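About Hukix

Hukix is a language school in Hollamthorpe, one flight up from a dry cleaner. We teach Spanish, Portuguese and Italian to adults who took four years of one of them in high school and came away able to ask for the library.

Brayden Paquette opened the school after a long career of correcting menus without being asked. He started with 11 students and a single textbook, which had to be passed to the left. We have more textbooks now. The stairs are the same.

Classes run for 17 weeks and are kept small enough that you will be called on. We know some people pick a seat in the back hoping otherwise, so we set the chairs in a circle. Homework is short. Excuses for not doing it are welcome, provided they are given in the language you're studying, with the verbs in the past tense.
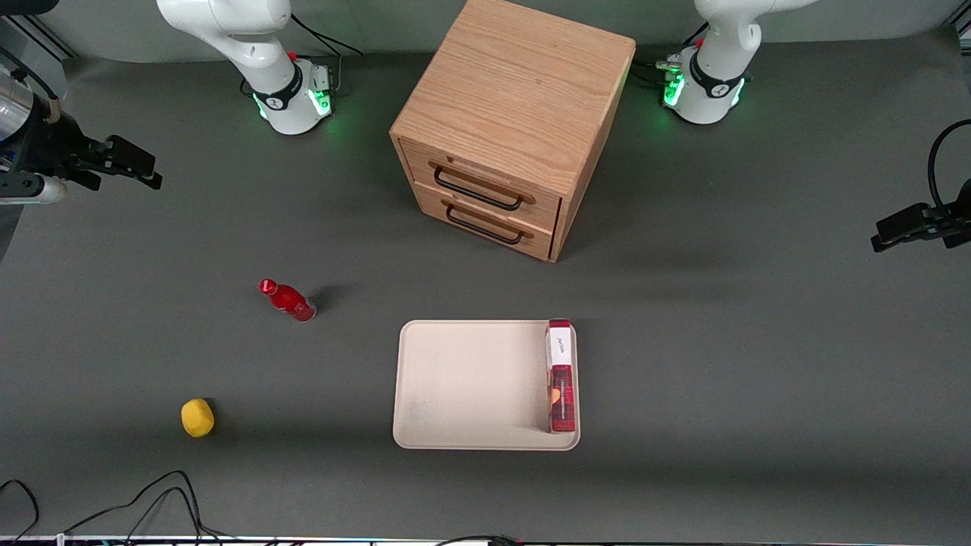
The two-drawer cabinet, in light wood.

Beginners meet in the evening. Our conversation group, Mak, is open to anyone past the first level and tends to drift toward soccer, in-laws and the price of tomatoes – you'll need the subjunctive for all three.

We do not promise fluency by summer. One of the bigger schools does, and we get a fair number of their students in the fall. What we can offer is a teacher who knows your name, a placement chat that takes 33 minutes, and coffee that has been described as strong.

New courses start in March. Call or come up and ask for Brayden. If he's teaching, have a seat in the hall and listen in. It counts as practice.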